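Brownfield tie-ins and the limits of the shutdown window

Operators of ageing offshore gas facilities are adding subsea wells to platforms that were never laid out to receive them. The Wirau tie-back, now in detailed engineering, is typical: two new wells, a 41-kilometre flowline and a host platform with little spare deck area. The subsea scope is conventional. Most of the schedule risk sits on the topsides, in the control and safety systems. 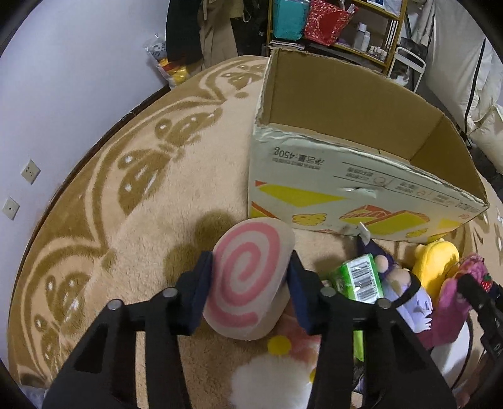
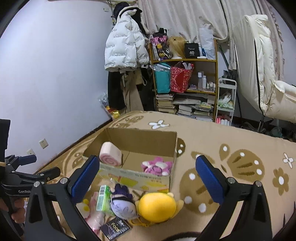
Chidubem Fashola puts the problem down to sequencing. By his account, the control system tie-in is routinely treated as the last activity of the shutdown, when piping and structural overruns have already used up the float. Integration testing is then compressed into whatever hours are left, and faults that should have been found onshore are found with the plant depressurized.

At Wirau the host runs a distributed control system supplied by Sonddale, while the subsea controls come from Uzor. The two communicate across a redundant serial link, with emergency shutdown signals hardwired separately. Neither vendor's standard factory acceptance test exercises the other's equipment. The project has therefore specified an integrated test at the Astirari yard, using the production master control station and a replica of the host controller.

The test runs in 3 stages. Communications are proven first, including loss and recovery of each channel. Cause-and-effect logic follows, with every shutdown initiator on the new wells tripped individually. The final stage loads the system with simulated alarms at rates well above the design case – a condition that older host controllers do not always handle gracefully.

Mireille Saliba is less convinced by the replica. She notes that firmware on the installed controllers has been patched offshore over many years and that the records are incomplete, so a clean replica may pass tests the real unit would fail. Her preference is to pull one of the redundant controllers during normal operation and ship it to the yard, accepting up to 6 days on a single channel.

The operator has not adopted that proposal. A firmware audit is planned for February instead, with the replica to be rebuilt if discrepancies are found. Cable terminations in the host marshalling cabinets will be completed ahead of the shutdown and left isolated at the disconnect terminals.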